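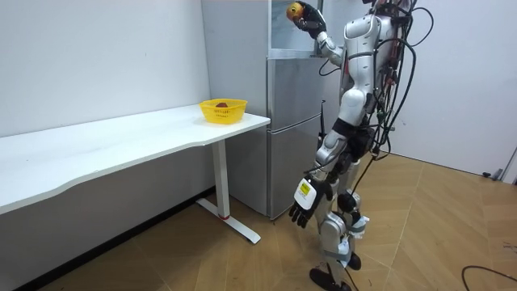
Figure 5.1 A humanoid robot facing a refrigerator, with a small round fruit in its raised hand.

Courses > Public Policy > Media and Government > Chapter 5

Search this book Enter keyword Go

Chapter 5
Platforms as Policy Actors

Large online platforms employ staff whose work is to deal with governments. The usual title is public policy manager, and the post is often filled from journalism, law or the civil service. This chapter treats the policy office as an organizational unit and sets out its functions, its reporting lines and its limits.

Section 5.1 defines the terms. Lobbying, in the narrow sense, is direct contact with officials on a pending decision. Policy work is wider and includes drafting internal rules, answering consultations and briefing product teams on proposed law.

Section 5.2 compares two firms. Cistevik keeps a central office of 18 staff who report to the general counsel. Trodis places its staff in regional teams - each under a country director - and has no central office. The two structures produce different response times when a regulator allows 60 days for comment.

Section 5.3 covers disclosure. Readers should review the definition of a public official in Chapter 2 before starting it.

Share 5 Comments 0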